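Simulated picking episodes: questions we keep getting

Maintained by Ladan Jalali, Nekby. Last revised in March.

Why simulate at all?
Cost, mostly. Nnaji, our simulated set, has 850 episodes of a Franka arm reaching for small things in furnished rooms. Collecting those on real hardware would have taken longer than our grant lasts. Whether they are worth as much as real ones is a separate matter, and I have my doubts.

Why is the surface so busy?
Plain grey tabletops gave us flattering scores. We switched to a big brown and olive damask pattern, with a small pale object and a flat oval one lying on it. 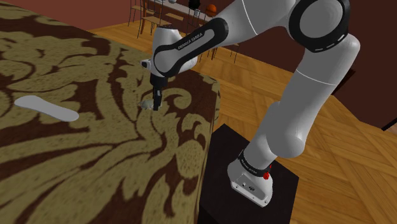
Scores fell at once, which I took as a sign that the earlier ones meant little. Some colleagues want the plain tops back. They can have them for debugging.

Does the furniture in the background help?
People say it makes the policy "robust". I have seen no test that shows it. We changed the room in 20 episodes and left all else alone, and 17 came out the same. I wouldn't build a claim on that.

Do you keep failed grasps?
Yes, labelled as failures. Gritomik's loader drops them by default, so check your settings before you compare numbers with ours.

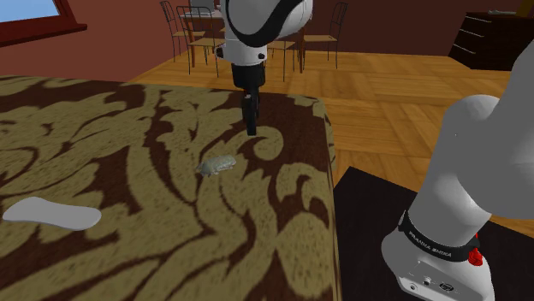
We also keep the slow approaches and the hesitations. Trimming them makes for nicer videos and, as far as I can tell, worse training data.

Will a policy trained on this work on a real arm?
Don't assume so. We tried 3 policies on our own bench and none matched its simulated score. Contact and friction are the usual suspects.

Is Flurero's automatic labelling good enough?
For start and end times, yes. For success or failure, check by hand.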